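**Best way to get old sticker residue off clear acrylic?**

Védís Brøndum, 30 Jan 2020

I sell enamel pins at the Clarnwood market and I love my tiered stand, but the price stickers leave gunk!

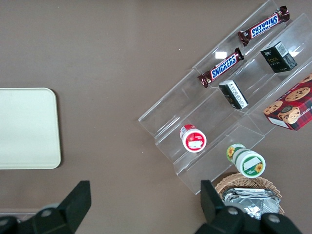 Would rubbing alcohol be safe?

**Aksel Kragh**

No alcohol! It can craze acrylic. Warm soapy water, then a dab of cooking oil – leave it 8 minutes and wipe. Works beautifully.

**Lorna Rutherford**

Seconding the oil! Microfiber only, paper towels scratch.

**Svend Bundgaard**

hair dryer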